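2020年10月21日 釉薬ノート 透明釉の貫入の件、続き

窯出し。朝から蓋を開けたくてたまらないのを、表示が下がるまで我慢した。我慢したと書いたが、途中で一度、隙間から懐中電灯で覗いている。覗いても釉は良くならない。

前回のおさらい(自分用)
・素地は並の磁器土。素焼き900℃、これはいつも通り。
・釉は通称Gakden。出どころは古いノートのコピーで、三行目の数字が滲んで読めない。六か八。うちでは代々六で作ってきた。
・症状は貫入。焼き上がりは無傷、棚に置いておくと夜中にピン、ピンと鳴る。風流だと言って買っていく人もいるが、食器として出すものに風流は要らない。

今回やったこと
長石をZitalitzのものに替えた。前の袋が終わったからで、深い考えはない。替えてから貫入が細かくなった、というのがMatějの主張で、替える前からこうだった、というのが私の主張。双方とも記録がない。以後、袋を替えた日は必ず書くこと。と、六月のページにも同じ字で書いてあった。

配合は乾粉で1,575グラム、これを五つに分けて珪石を段階的に足した。A(無添加)、B、C、D、E。Eは足しすぎとわかっていて入れてある。失敗の端がどこにあるか見ておきたい。篩は二回通し。Aだけ一回しか通していない疑いがあり、疑っているのは担当した本人(私)である。

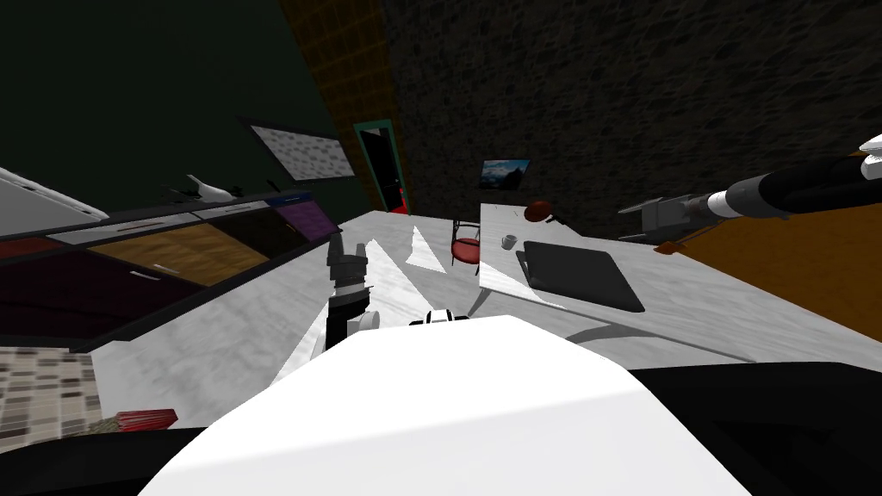

図1 白い大理石のテーブル、右上から伸びた腕の先。

浸し掛け、三つ数えて引き上げ。Matějの「三つ」は私の「五つ」に近い。彼の分のほうが明らかに厚いので、テストピースの裏に鉄絵具で頭文字を入れた。MとかHとか。Helge MoenとMatěj HudecではどちらもHが要ると気づいたのは全部書いたあとで、もう釉が乗っていたから直せない。HeとHuだと主張する声もあったが、Hしか書いていない以上、議論しても仕方がない。厚いほうがMatějということにする。

テストピースの通し番号が今回で202番まで来た。壁に掛ける場所はとうに尽きていて、180番台以降は引き出しの中にいる。壁の一等地には初期の、何の参考にもならない緑色が並んでいる。入れ替えようという話は毎回出て、毎回、お茶の時間になる。

焼成
制御器はUrico。プログラムは従来の3番、還元は軽め。表示の最高が1,311℃で、予定より高い。熱電対が古いのか、私が保持時間を打ち間違えたのか。履歴を見たら保持時間は正しく、代わりに昇温の二段目が違っていた。打ち間違えたことに変わりはない。
ゼーゲル錐は上段がきれいに倒れ、下段はお辞儀の途中で止まっていた。上下の差はいつも通り大きい。下段に大事なものを置くな、とHelgeが扉の内側にチョークで書いてくれたのだが、扉の内側なので最初の焼成で消えた。

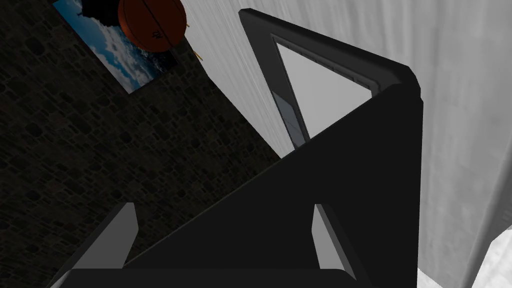 図2 淡いグレーの指、二本。左のほうは内側へ傾いている。

結果
A 貫入あり。細かい。予想通り。墨を塗ると網の目がよく見える。
B 貫入あり、目が粗くなった。うれしい。
C 取り出し時は無し。ただし信用しない。Cは前にも一度、無しと書いた翌週に鳴っている。
D 無し。縁がややざらつく。指で触るとわかる、目では見えない。
E 無し。代わりに溶けきらず、砂糖をまぶした飴のよう。食器にはしないが、見た目は一番よい。こういうところが釉薬は意地が悪い。

厚い側(推定Matěj)は、Cまで貫入が出かかっている気がする。気がする、は結果ではないので、ルーペで見直して書き足すこと。

(追記)ルーペで見た。Cの厚いほう、足の際に一本だけ線がある。髪の毛だと思って拭いたが取れなかった。よって貫入。Cは落第、Dが残る。

熱衝撃
冷凍庫から出して熱湯に入れるのを三往復。Dは全部耐えた。Bは一往復目で盛大に鳴り、隣で弁当を食べていたHelgeが箸を止めた。冷凍庫の下段が試験片、上段が昼食用。この区分は守られている。守られていないという申し立ては、氷の味がおかしいという一件だけで、因果関係は未確認。
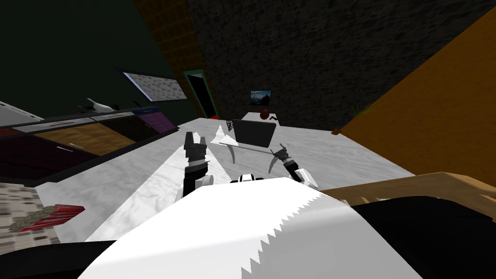
図3 白い胴にかかった、のこぎり状の影の境目。

膨張係数の件
計算上は、珪石をBまで足した時点で釉の膨張が素地の側に十分寄っているはずだった。実際にはDまで要った。考えられること。

一、素地の分析値が袋に書いてある通りではない。ありそう。袋の印刷は私が入った年から一字も変わっていない。土のほうは毎年掘る場所が変わるだろうに。
二、珪石の粒が粗く、溶けていない分は効いていない。これもありそう。Dの縁のざらつきはたぶんこれ。
三、滲んだ数字は八だった。

三については、書いておいて何だが、あまり考えたくない。八だとすると代々の六が全部違ったことになり、壁の一等地もろとも見直しになる。Matějは八で一つ作ってみればいいと言う。正論なので、その場では聞こえなかったことにした。

Arnardóttirの資料(棚の二段目、背の取れたやつ)に似た組成の釉が載っていて、そちらは灰を合わせている。灰を入れると色が青みに振れる。透明釉がほしくて始めた話なので方向が違うが、余白に「これは良い」と鉛筆の書き込みがあった。誰の字かわからない。良いと言うなら配合の単位も書いておいてほしかった。重量比か容量比かで別物になる。

素地側をいじる案も一応。珪石を土に練り込めば釉はそのままで済む。ただ、ろくろの人たちに「土を変えます」と言うのは私の役目になるだろうから、この案は順位を下げておく。技術的な理由も探せばあると思う。

棚板
今回またアルミナを塗り直していない板が混ざっていた。Aの一枚が下に垂れてくっつき、たがねで外したら高台が欠けた。塗った板は側面に印をつける決まりなのに、印だけあって塗っていない板が二枚あった。つまり印は塗った印ではなく、塗るつもりの印だった。次回からは塗ってから印をつける。当たり前のことを書くのがだんだん苦でなくなってきた。

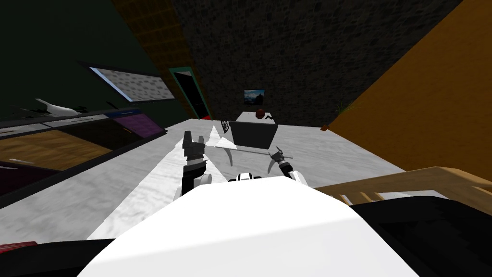
道具土の残りも心細い。小さい支えを十数個まるめたら終わる量で、まるめる係は私だと思われている節がある。水で戻した分は蓋付きの桶に入れた。先月の分は蓋がずれていて、開けたら立派なレンガが一つできていた。戸押さえに使っている。重さがちょうどよい。

釉の桶のほうも、Dは一晩で底が固く締まる。棒では歯が立たず、腕まで入れて起こした。ベントナイトを少し入れるか、にがりを一滴。Helgeは断然にがり派で、Matějはベントナイト派。両方入れたらどうなるかという質問には二人とも嫌な顔をした。この件では初めて意見が揃ったと思う。

次回
・Dと、CとDの中間(C2とする。名前で揉めたくない)。
・珪石を細かいほうの袋に替えてDをもう一度。袋を替えた日を書く。
・浸し時間はメトロノームで。各自の「三つ」は廃止。
・篩は全部二回。回数は桶にテープで貼る。
・プログラム3番の昇温二段目を直す。直した人が署名する。
・頭文字は二字にする。
・八で一つ。小さいので。壁には掛けない。

Dの茶碗を一つ、机の上で湯呑みとして試用中。今のところ鳴っていない。さっき小さくピンといったのはBの棚のほうだったと思う。明日の朝、墨を塗って確かめる。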